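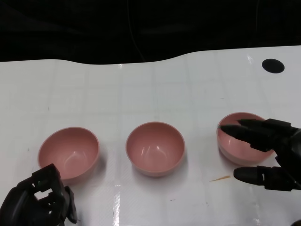 Teaching by Showing, Part 2: Remote Control, Stacking, and Your First Real Demos

Notes to go with the second session. Last updated 2022-06-09. If you printed these in February, toss that copy, the section on trimming is new.

Okay, so last time we did hand guiding, where you grab the arm and move it through the job yourself. I love hand guiding and I'll defend it to anyone (Vichien Chareonsuk and I have been having this argument since he started teaching the lab half of the course), but it has a big limit for what we're doing now. Once you have two hands with real fingers on them, you run out of your own hands. Try moving a wrist, a thumb and two fingers on one side while the other side holds still. I've watched people attempt it with an elbow. So from this week on you're driving remotely, gloves on, and the robot's hands follow yours.

The task is nesting bowls. Three of them start out in a row on the table and they should end up as one stack. A kid does it without looking, and that's exactly why I like it for a first assignment: you already know how to do it so well that you have no idea how you do it. Your job is to find out.

How your hand gets to the robot's hand

The glove reads your finger joints and the tracker on your wrist reads where your hand is. The wrist part is easy. We take your motion relative to where you were when you pressed the pedal, and the arm makes the same motion. Let go of the pedal, shift in your chair, press again, carry on. We call that clutching and you'll do it a lot.

The fingers are harder (and more fun!). Your fingers aren't the same length as the robot's, and your thumb swings in ways its thumb can't. So we don't copy joint angles straight across. We look at the distances between your thumb tip and your fingertips, and we ask the solver for a robot pose that gives similar distances. That's called retargeting and there's a reading on it in the Haddad folder. Skim the first half, read the second half properly.

What this means for you in the chair: a pinch will look like a pinch, but a pinch that's nearly closed may look more closed or more open than you feel it should. Spend your first five minutes just opening and closing over the bare sheet, away from the bowls, until you stop being surprised.

Grabbing a bowl

There are plenty of ways to pick up a bowl and for this assignment I want everybody to use the same one: a rim grasp. Fingers come over the edge so that at least one tip goes down inside, thumb stays outside and low, then close. The wall of the bowl ends up between them.

The moment just before you close is the one I care about most. Stop there. Half a breath is plenty. Look at where the thumb is. If it's too high you'll tip the bowl as you close, and if it's too low you'll scrape the table, which the fingers don't like and neither do I. Fix it before contact, since fixing it after contact means dragging a bowl across the sheet, and then the model learns that dragging bowls is part of the job.

Anika Gallagher asked a great question about this last term. Doesn't the pause get learned too? Yes! It does. The trained policy will hesitate a little over the rim. I'm fine with that as long as the pause is short and always in the same place. What hurts is a pause that wanders, five seconds here, none there, a long one in midair while you scratch your nose. When the robot is sitting still, the picture it sees isn't changing, and if some of your demos say "stay" and others say "go" from that same picture, it can get stuck there for good. We'll watch one get stuck in class. It's painful.

The other hand

You have two hands and in any given second you're usually using one. Please give the idle one a resting place. Curled, close to the table edge, out of the way of the next bowl, and the same in every demo. If it drifts around, the network tries to find meaning in the drifting. I lost most of a month to this on the Trollirberg project. The left hand floated up a bit whenever the operator got tired, and the policy dutifully learned to get tired.

Same goes for blocking the view. The head camera is the only one we train on this term, so a hand parked in front of a bowl hides that bowl from the robot as well as from you. A bit of overlap is unavoidable. Just don't cover the thing you're about to reach for any longer than you have to.

Starting positions

Don't put the bowls in the same spots each time. Move them a few inches, change the gaps, make the row a little crooked. The grid lines on the sheet are handy for checking that you've been covering the table and haven't drifted back to your favorite arrangement (everyone has one). Bowls stay right side up for now. Upside down is next assignment.

Leave the sheet alone, smudges and all. I'd much rather have a policy that doesn't care about a smudge.

How many, and which ones to keep

Each pair records 100 demos. With everyone's pooled, plus what the Sturkden group shared with us, last year's set came to 874 after trimming, and that was enough for a policy I wasn't embarrassed to show.

Trimming means cutting dead time off the front and back of each recording. Start at first deliberate motion, end when both hands are back at rest. Cap a demo at 550 steps. If yours runs longer, something went wrong in the middle, so go look at it.

Keep the ones where you missed, noticed, backed off and tried again. Those are gold, they show the robot what recovery looks like. Toss the ones where a bowl left the table or where you forgot the pedal and the arm jumped.

For next time

Read the Rakbridge chapter on action chunking, at least up to the plots. Bring one demo you like and one you hate and be ready to say why. Glove sizes are on the sign-up sheet, please fill that in before you come, the small ones go fast.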